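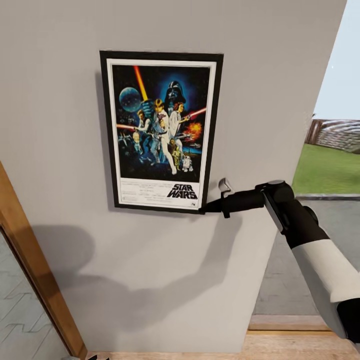 Beginn der Sitzung des Arbeitskreises Pilgerweg Skollis am Mittwoch um 18:30 Uhr im Gemeinderaum Argate. Anwesend: Chinyere Abubakar (Leitung), Rakiya Yusuf, Ebuka Okafor, Thodoris Economou (Protokoll). Entschuldigt: Chinyere Chukwu. Das Protokoll der letzten Sitzung wird ohne Änderungen genehmigt. Zur Tagesordnung beantragt Okafor, TOP 5 (Stempelstellen) vor TOP 4 (Unterkunft) zu behandeln; angenommen. Vorab wird die Aushangfläche für die Wegekarte besprochen. Als Muster für die Rahmung dient das gerahmte Star-Wars-Plakat: dünner schwarzer Rahmen, weißes Passepartout. Economou holt ein Angebot für dieselbe Ausführung ein.

TOP 1 Wegführung
Yusuf berichtet über die Begehung des Abschnitts Argate – Kapelle Olaniyan. Der Pfad unterhalb des Steinbruchs ist auf der Talseite ausgespült und für Gruppen nicht freigegeben. Bis zur Instandsetzung gilt die Umleitung über den Fahrweg nach Dasov. Die Mehrstrecke ist im Gruppenmerkblatt einzutragen. Die Markierung an der Gabelung hinter dem Friedhof fehlt weiterhin.
Beschluss: Umleitung wird bis auf Weiteres beibehalten. Einstimmig.
Zuständig: Yusuf (Markierung), Okafor (Merkblatt).

TOP 2 Öffnungszeiten der Kirchen
Die Pfarrkirche Dasov ist werktags ab 9:00 Uhr geöffnet, während der Messe keine Besichtigung. Die Kapelle Olaniyan bleibt außerhalb angemeldeter Führungen verschlossen; der Schlüssel ist im Pfarrbüro gegen Unterschrift erhältlich. Für die Krypta gilt eine Höchstzahl von 12 Personen je Durchgang. Abubakar weist darauf hin, dass diese Zahl in der alten Broschüre falsch angegeben ist. Restbestände der Broschüre werden nicht mehr ausgelegt.

TOP 3 Neuauflage der Broschüre
Auflage: 1000 Stück, Format unverändert. Der Abschnitt zur Baugeschichte von Olaniyan wird gekürzt. Strittig ist die Jahreszahl 1069 für den ersten Kapellenbau. Nach Okafor stammt sie aus einer späteren Abschrift, eine ältere Quelle liegt nicht vor. Yusuf spricht sich für die Streichung aus, Economou für die Beibehaltung mit Zusatz.
Beschluss: Formulierung »der Überlieferung nach 1069«. Drei Stimmen dafür, eine dagegen.
Redaktionsschluss ist Ende Oktober. Die Bildrechte für die Innenaufnahmen des Hochaltars sind noch schriftlich einzuholen (Abubakar).

TOP 5 Stempelstellen
Der Stempel in Dasov ist abgenutzt, Ersatz ist bestellt. In Argate wird der Stempel vom Schriftenstand in die Vorhalle verlegt, damit er auch bei verschlossenem Kirchenschiff zugänglich ist. Das Stempelkissen ist bei jeder Schließrunde zu prüfen. Eine zusätzliche Stempelstelle am Gasthof wird zurückgestellt.

TOP 4 Unterkunft
Das Pilgerhaus Skollis verfügt derzeit über 20 Schlafplätze. Gruppenanmeldungen sind nur noch schriftlich möglich. Der Antrag von Chukwu, Einzelpilgern an Wochenenden Vorrang einzuräumen, wird in Abwesenheit der Antragstellerin nicht behandelt und auf die nächste Sitzung vertagt. Die Hausordnung wird um einen Absatz zur Abstellung von Fahrrädern ergänzt; Entwurf: Okafor.

TOP 6 Verschiedenes
Der Bus nach Dasov hält wegen Straßenarbeiten nicht am Kirchplatz. Ersatzhalt ist die Haltestelle an der Schule. Yusuf bittet um Rückgabe der ausgeliehenen Wanderkarten.

Ende der Sitzung: 20:15 Uhr.
Für das Protokoll: Thodoris Economou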